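Started 7:05 pm, in the back room at Lavham Hall. Nine present, two apologies. Minutes of the last meeting read and accepted, one fix: the seed order was from Wellia, not Alalia.

## 1. Water

Main topic, took up most of the night. Meter reading for the season came to 2,945 gallons, last season was 1,175. Nobody thinks we planted that much more. Possible causes raised:

- slow leak at the standpipe by the lower plots (ground soft there even in dry spells)
- hoses left running overnight, seen more than once
- the new beds along the fence, which do drink a lot

Agreed to turn off the lower standpipe for a week and read the meter before and after. If the number drops a lot we dig. If not, back to the hose question. Timers were suggested again – some for, some against, mostly the cost. Price to be brought next time.

Reminder that the rule is still no sprinklers. Hand watering or drip line only.

## 2. Plot fees

Stay at $85 for a full plot. Half plots not settled. One view is a straight half, the other is a bit more because paths and shed get used the same. Went back and forth, no vote. Carried over.

Two plots still unpaid from spring. Letter going out, then they go to the wait list by end of March. Wait list is over 20 names now so no sense holding them.

## 3. Compost

Bay 2 is ready to spread. Bay 1 too wet, needs leaves or shredded cardboard. Somebody is still putting in bread and cooked food, we had rats last fall and dont want them back. Bigger sign to go up.

Xiong Tree Service will drop wood chips for free but wants a clear spot big enough for the truck. Old pallet pile would have to go first. Pallets free to anyone who wants them – take by the end of the month, after that they get broken up.

## 4. Seed swap

Date still open, depends on the hall. Table layout same as last year, vegetables by the door and flowers down the back. Please label everything with variety and year saved. Last time there were a lot of mystery beans.

Jars are better than envelopes for the bigger seed, lids off so people can look. Bring your own spoon or scoop. Wellia catalog has leftover packets at a discount, motion to buy one box for the swap. Seconded, passed, one against.

Question about squash seed. Saved squash can cross and come out bitter, so hand pollinated or bought seed only on the table. Agreed.

## 5. Shed

Lock is sticking again. Try graphite first, replace if no better. The good loppers are missing, also the long rake. Please check your car trunks and garages. Sign out sheet is back on the inside of the door with a pencil on a string.

Roof patch held up over the winter. Gutter on the north side did not, and the rain barrel isnt filling. Needs a new bracket and an hour on a ladder. Two people offered.

## 6. Other business

- Bermuda grass coming in from the empty lot. Edge your own side, no spraying.
- Request to keep bees. Need to read the lease first.
- Path between upper and lower plots is still too narrow for a wheelbarow. Stakes to be moved back a foot.
- Alalia Nursery offers members a discount on bare root fruit trees, ask at the counter.

Next meeting same time, same room. Bring the timer price, the lease, and any loppers.

Closed 8:40 pm. 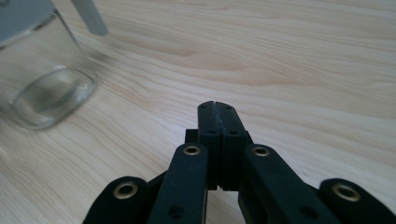 *Glass jar on the table*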